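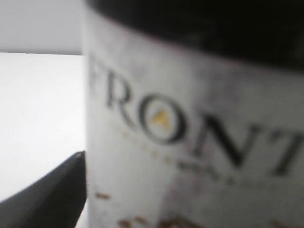
The Second Cellar at Kelemen

The road into Kelemen follows the creek for two miles and then gives up on it. Past the bridge there is a grain store, a school with a bus parked beside it, and a row of low doors set straight into the hillside. Each door leads to a cellar. Most of them have been locked for years, and a few have trees growing from the soil above the lintel.

Miklós Hajdu has the keys to two. He bought the first from a neighbor and got the second with it, because the neighbor did not want to keep paying the tax on a hole he never went into. The first is where Hajdu keeps his barrels. The second is where the bottles go, and it is the reason people have started driving out here.

Hajdu grew up in the village and left it at eighteen to work as a pipe fitter. He came back when his father could no longer prune. The family had vines on the slope called Brerberg, which faces southeast and drops off sharply at the bottom, where the frost collects. His father sold grapes by the ton to a cooperative that paid late. Hajdu sold to them for a few seasons, then stopped and began making the wine himself.

"I had pumps, hoses, and fittings already," he said. "What I didn't have was anybody to buy it."

The first wines were sour. He says so plainly, and so does Ferenc Bárány, who farms the rows next to his and drank a fair amount of them. Bárány's opinion was that Hajdu picked too early because he was afraid of rain. The next year Hajdu waited. It rained, he lost part of the crop to rot, and the wine from what remained was the first one he was willing to put his name on.

The vineyard is small. Hajdu filled 1138 bottles from the last harvest, and he writes the count on a card nailed inside the cellar door, under the counts from earlier years. A hailstorm in August had stripped the upper rows a few weeks before picking. The card for that year has no note about the hail, only the number.

The cellar itself runs back farther than you would guess from the door. The front section is brick. After that it is bare rock, cut by hand, with the pick marks still showing at shoulder height. The temperature hardly changes between winter and summer. Black mold covers the ceiling, soft as felt, and Hajdu leaves it alone. Bottles lie in bins along one wall with no labels on them, since paper left down here goes spotty and lifts at the corners. He labels them upstairs when an order comes in, at the kitchen table, using a brush and a jar of paste.

Orders came slowly at first. The change began with Leandro Navarrete, an importer who was visiting a larger winery down the valley and had an afternoon to fill. He tasted from the barrel, asked for roughly 900 bottles, and was told he could have a third of that. Hajdu had promised the rest to people in the village, who pay less and bring their own crates.

Navarrete took the third. He sold it to restaurants, and one of the buyers was Dirceu Frota, who runs a dining room called Kivoteo and pours it by the glass with smoked fish. Frota admits the wine is a hard sell. It has a bitter edge, and guests who order it cold sometimes send it back. He asks his staff to take it out of the refrigerator half an hour before service.

Money from those sales went into the roof of the press house and a used tractor. Hajdu has been asked to plant more and has turned it down so far. The open ground on Brerberg is at the bottom of the slope, in the frost, and he doesn't want to buy fruit from elsewhere.

Others in Kelemen have taken an interest. Győző Hegyi, who is twenty-six and teaches at the school, has cleared out his grandmother's cellar, four doors down. It took him most of a winter. Under the rubble he found a stone trough, a broken press screw, and a rack of bottles whose corks had crumbled. He kept the trough and threw out the rest. His own first vintage is one barrel, made in the back of Hajdu's first cellar until his own floor is dry enough to use.

Hajdu charges him nothing for the space. Hegyi helps with pruning in return, and the two of them were tying canes on the upper rows when we left, working down toward the bridge from opposite ends of the same row.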